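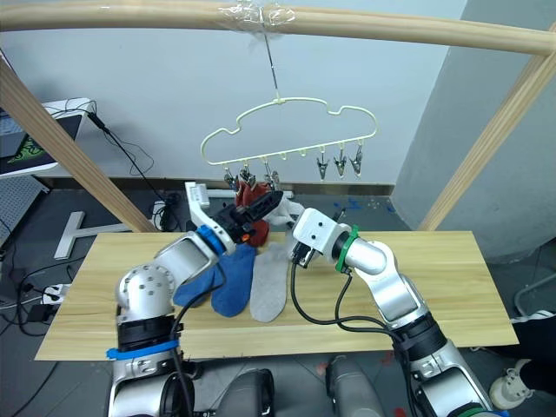 Gukix training goal, junior size

June
By the Disetti product desk

The Gukix is a folding football goal for small-sided games. We make it in our workshop in Anport and we sell it in pairs, with nets, ground pins and two carrying bags. It is made for children's teams, for school fields and for adult teams who play short games across half of a pitch. It is not a match goal for eleven players, and it should not be used as one.

The goal stands 122 cm high at the crossbar. The width is one and a half times the height. Each goal weighs 15 kg with the net on it, and one adult can carry it for a short distance, but for longer ways we advise two persons. The price of the pair is 590 euros, tax included.

The frame

The frame is aluminum tube, with an oval section for the posts and the crossbar and a round section for the back part. The back bar is steel and it carries most of the weight, so that the goal leans backward and does not fall easily on its face. Even so, the goal must be pinned to the ground every time it is used. This is also true for a training of ten minutes.

The corners are cast pieces and not welded ones. In the first Gukix, which we stopped selling two seasons ago, the corners were welded, and some clubs wrote to us about small cracks near the left post after a winter outdoors. The cast corner is heavier and it costs us more, but we have not received such a letter again. If you still own the first model, the new corners do not fit on it. The old nets do fit on the new frame.

The paint is white powder coating. It will show marks where the ball pumps, bicycles and other goals are leaned on it. A touch-up bottle comes in the bag, in the small side pocket, and many customers find it only after a long time.

Opening and closing

Put the goal on its back, with the crossbar away from you. Pull the two side arms up until they click. There is a red button on each arm, and when the arm is correctly locked the button comes out fully. If it stays half inside, there is usually sand or grass in the lock. Clean it with a dry brush. Please do not use oil, which will collect more sand than before.

For closing, press both buttons in the same moment and let the arms come down slowly. Keep your fingers away from the joint. The net can stay on the frame during folding, but it should be pulled flat to the inside first, or it will be caught in the lock.

On grass you should use the long pins, and on soft ground after rain you should push them in at an angle. For artificial grass and for indoor halls we sell weight bags, which are filled with sand and lie over the back bar. The bags are delivered empty. Two of them are needed for each goal.

The net

The net is knotless, with a square mesh, in white or in orange. It is fixed with hook-and-loop straps on the posts and with clips on the back bar. We know that not everybody likes the straps. They are fast to change, but after some seasons they lose their grip, in particular when the goal is stored with mud on it. Spare straps are sold in bags of 15 and it is good to have one such bag in the club room.

Do not let children climb in the net or hang from the crossbar. We print this on the frame, on the bag and in the booklet, and we repeat it here.

How it is used

The town of Jaber took the Gukix for its summer tournament for the youngest players, with 5 players on each side and short halves. The fields are marked across the normal pitch there, and the goals must be moved between the morning games and the afternoon games. The organizers asked us for handles on the posts. We made a few with handles and they were not good: the ball bounced from them in strange directions. So we put a handle on the back bar instead, and it has been a standard part since then.

In some places the goals are also used for field hockey. The frame will survive it, but the net is not made for a hard ball and the guarantee does not cover it. The posts will get dents as well.

Coaches sometimes ask if the goal is suitable for training of goalkeepers. For small children, yes. A goalkeeper of adult size will find it too low for diving practice, and for them the rebound wall from our other range is a better choice.

What is in the delivery

Two goals with nets fitted, in two bags. Long pins for grass and a rubber mallet. One touch-up bottle of paint. The booklet, in which the drawing on the second page still shows the old lock. The text next to it is correct, please follow the text.

The weight bags, the spare straps and the wheels are ordered separately. The wheels clip on the back bar and they must be taken off before a game.

Storage and winter

Keep the goals dry if it is possible. A container or a shed is good enough and it does not need to be heated. When they must stay outside, fold them, put them in their bags and lay them on something, so they don't lie directly on the ground. The bags have holes in the bottom for the water and these should face down.

At the beginning of a new season, open each goal once and look at the locks, the corners and the straps before the first training. Pins that are bent should be thrown away. They can be hammered straight, but they will bend again in the same place.

Guarantee and delivery

The frame has a guarantee of five years and the net has a guarantee of one year. The paint is not included. Please keep the paper with the serial number, or write down the number from the sticker inside the left post - without it we can't see which type of corner you have.

We deliver from Anport by truck, and the driver will bring the goals to the first door or gate, not onto the pitch. Orders which reach us before noon normally leave on the next working day. In August the workshop is closed for two weeks and spare parts are then sent only from stock.

Color of net: white or orange, please write it in the order. Without a note we send white.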